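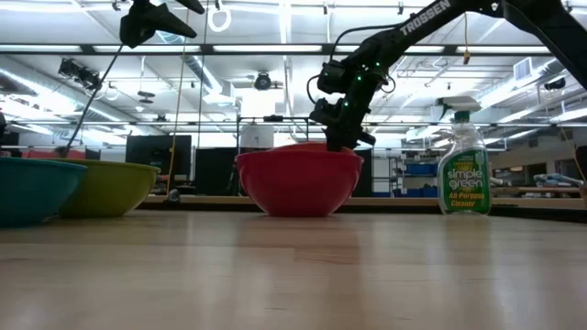 Right arm at the red bowl, gripper just inside the rim.

Bowl nesting: planner finds the grasp, then times out on the way down
Asked by Ross Baxter, 2025-09-20
Search the forum Search

We run Tokeo for planning on a two-arm table. The grasp pose on the rim is valid, but the approach fails after 4000 samples. The bowls are in the collision world as solid cylinders. Is that the problem?

3 comments 9 shares

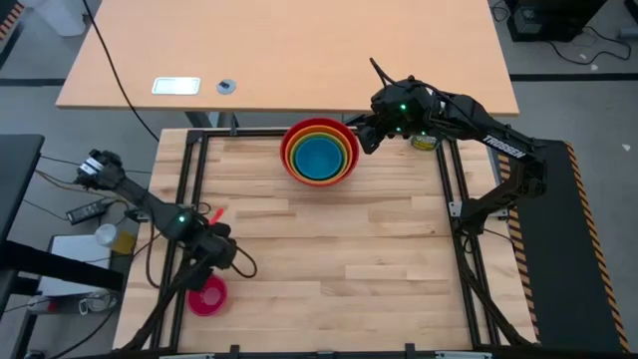 Melina Deligiannis
Motion planning, Belis

Yes. One finger has to go inside the rim, and a solid cylinder counts that as a collision. Use a hollow mesh, or allow contact between the fingers and the target bowl for the last part of the approach. With a nested stack like this one, give each bowl its own mesh. Put the other arm in the world too.

1 comment

Struan Farquharson
Lab technician

Try raising the limit. I set mine to 300 seconds in May and it mostly stopped complaining.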